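Pultik publishes service routine for the Trira hand-held gripper

Pultik has released a maintenance routine for the Trira, its two-jaw hand-held gripper, following requests from sites that run the tool daily. The routine covers the finger pads, the linkage pins and the alignment of the jaws, and replaces the short notes supplied with the tool until now.

Pads are to be wiped at the end of each shift and changed as a pair after 2,000 grips. A worn pad must not be run against a new one - the jaws will close off centre and small cartons will turn as they are lifted.

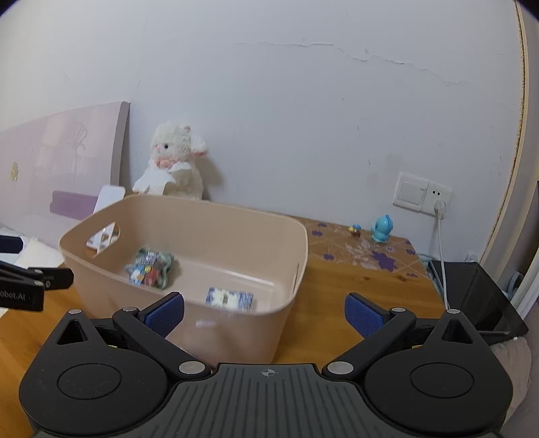
Linkage pins are checked every 200 hours. With the jaws fully open, each arm is moved by hand and any side play noted on the service card. Pins are replaced one side at a time so that the other side can serve as a reference. Alignment is then set against the mark on the centre plate, and the jaws are cycled 13 times before the tool goes back into use.

"Most of the tools returned to us need pads and a reset, and that can be done at the bench in eight minutes," said Lejla Leka, service engineer at Pultik.

Pad and pin kits are stocked by Avance and Boyer from June. The routine applies to all Trira units, including those already in service. Older service cards remain valid until full.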